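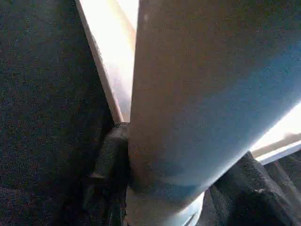
Why do people keep small household things in places where they are hard to find? Mostly because the place was chosen on the day when the thing came into the house, and it was never chosen again.

3. Putting away as a shared habit

In the previous section we treated storage as a matter of space. The households in Wakevley gave us reason to look at it also as a matter of agreement between persons. When one person lives alone, a wrong place is only a wrong place. When several persons live together, the same place can be right for one of them and wrong for the others, and the difference is usually discovered when something is missing.

The interviews were made in 100 homes, all of them in the older streets between the harbor and the Fladberg hill. The apartments there are small, and the kitchens have few built-in cabinets. We asked the participants to tell us where they would look for scissors, tape, spare batteries, a measuring tape and the glue. We then asked the other adult of the household the same thing in another room. We did not ask them to open the drawers. Our interest was in what they believed about their home, and an open drawer would have corrected them too early.

It was common that both persons answered without hesitation and gave different places. We call this a silent disagreement. The word "silent" is important to us, as in most of these homes the persons had never spoken about the matter. One couple had lived together since before their children were born, and they still had two places for tape. Each of them bought new tape when their own place was empty. They were a little surprised to hear it from us, and they asked that we write it down for them.

The glue was a special case. Many participants said that it was "with the tools," but the tools themselves were divided between the hall, the cellar and the car. Here a category was remembered and the place was not. Earlier work on home inventories has mostly asked about places, and we think that the answers can look more certain than they are when the category is not asked for separately.

Containers with inner walls are often recommended against this problem. In the advice booklet of the Vindero housing association, which was given to all new tenants in February, they are mentioned on nearly every page. The argument is that a wall makes a decision visible: if batteries are in one compartment, the next person will also put batteries there. Our material supports this only in part. Compartments were respected while the household still remembered who had arranged them. Later they were filled according to size, so that long things went to the long compartment and all other things went where there was room.

Figure 2. White plastic tray with compartments divided by thin raised walls, together with an upright white cylindrical object. 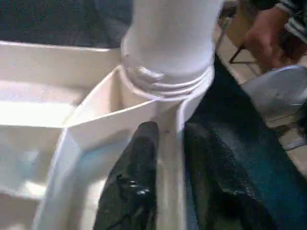

Sigrún Thoroddsen has objected that filling by size should not be counted as a failure, and that a household which puts long things with long things has simply found a rule that everyone can follow without asking. She adds that categories such as "office things" are much harder to share, because a child and a grandmother will not mean the same by them.

We find this objection fair, and we have changed our coding after it. In the first version, filling by size was marked as a loss of order. In the present version it is marked as a change of rule. The change of rule was seen most often in homes with teenagers and in homes where a relative had stayed for a longer time. In the Bundgaard apartments, where tenants move often, it was the ordinary state, and the participants there did not describe it as disorder.

A limitation should be mentioned. We spoke only with adults who were at home in the evening, so persons with shift work are few in the material. How they leave things for each other, when they seldom meet in the kitchen, must be studied separately.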